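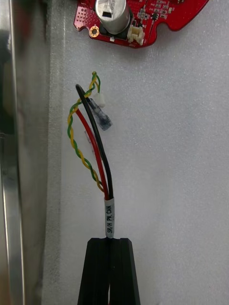 Chapter 2
Sorting and Storing Parts in the Small Workshop

Every repair shop, school laboratory, and assembly room depends on being able to find the right part at the right moment. This chapter considers how parts are received, sorted, labeled, and stored before any work is done on them. It builds on the discussion of purchasing in Chapter 1 and prepares the student for the treatment of stock records that follows.

The history of the subject is short. Early workshops kept their parts in whatever boxes were on hand, and the person who had packed a box was expected to remember its contents. The method worked while the shop was small. When the Ersoy pump works moved to Plidville, its storeroom held 424 kinds of part, and 147 of them had no written label. The storekeeper, Fiifi Appiah, spent his first winter there opening boxes and writing cards. The card system he drew up remained in use until the Plidville storeroom closed, and its main features can still be found in many shops today.

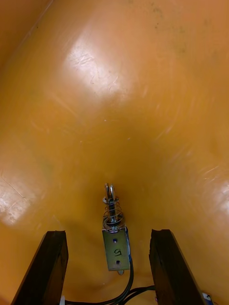
What is the difference between sorting and storing?
Sorting decides which group a part belongs to, while storing decides where that group is kept.

The two tasks are often carried out by the same person, and for this reason they are easily confused. A part may be sorted correctly and then placed on the wrong shelf. It may also be placed on the correct shelf in a mixed box - a fault that is harder to detect, as the label on the shelf appears to be in order.

2.1 Open and Closed Containers

Containers for small parts are divided into open and closed types. An open container allows the worker to see and reach the contents without removing a lid. A closed container gives better protection from dust and spills, but it must be labeled on the outside and opened for each use. Most shops keep both types, with open containers at the bench and closed containers in the storeroom.
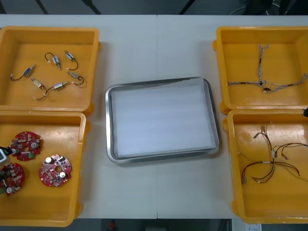
Figure 2.1. Open bins and a metal tray on a worktable.

The choice of container also depends on how often a part is used. At Zadthorpe, parts drawn daily were kept at the bench, and all others were returned to the storeroom each afternoon. The Skenberg shops followed the opposite rule and brought every part to the bench in January, when the yearly count was made.
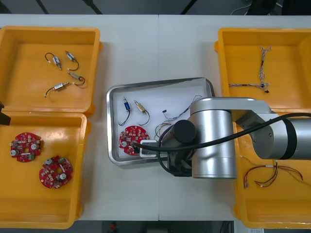
Neither arrangement is correct for all shops. The student should note the size of the room, the number of workers who share it, and the value of the parts before choosing between them. Section 2.2 describes labels and their placement.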